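Notebook, May – own-label shelf pricing, Dotcombe store

Picked up where Estela Ojeda left off. Grolent sent the price file again, this time with the pack sizes in their own column. Loaded 200 lines. All went through except 12, which had the old unit code. Corrected those by hand and kept a copy of the original file.

Shelf labels printed before opening. The roll for the back aisle is narrower than the rest and the barcode came out too close to the edge. Moved the margin by 2 mm and reprinted.

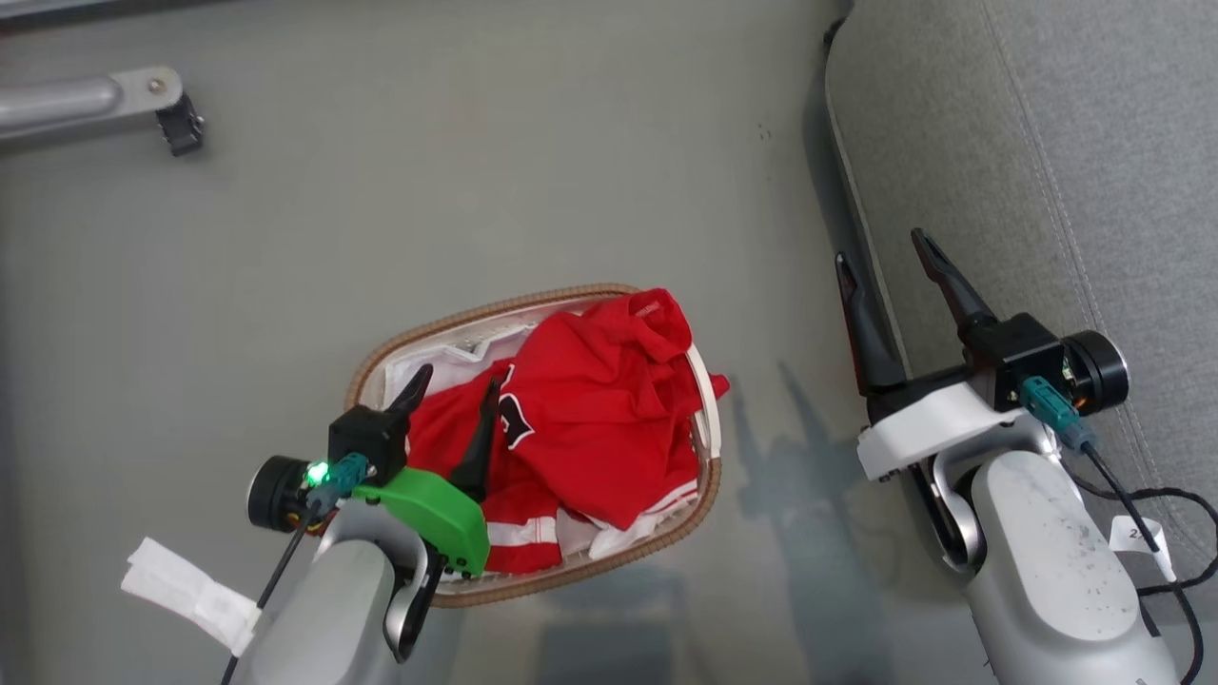 Till check

Scanned 8 items from each aisle at till two. Every price matched the shelf apart from the Rutkowska tea towels, which still rang up at last month's offer. The offer has no end date in the system. Added one and scanned again – full price now.

Multibuy on socks is fine if both packs are the same size. Mixed sizes don't trigger it. Have asked Grurkanov whether that is a setting on our side or theirs.
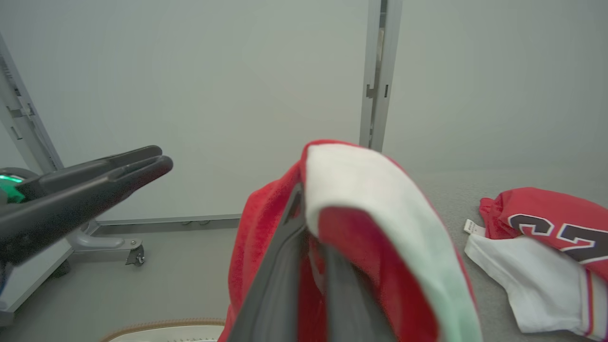
Photo: Estela Ojeda

Left to do

Clearance stickers. The yellow ones peel off in the chiller, so try the freezer-grade stock from the stationery cupboard.

Ask Grolent to fix the unit code at their end before the next file.

Estela has the handheld scanner until 4 pm. Battery is poor, leave it on the cradle overnight.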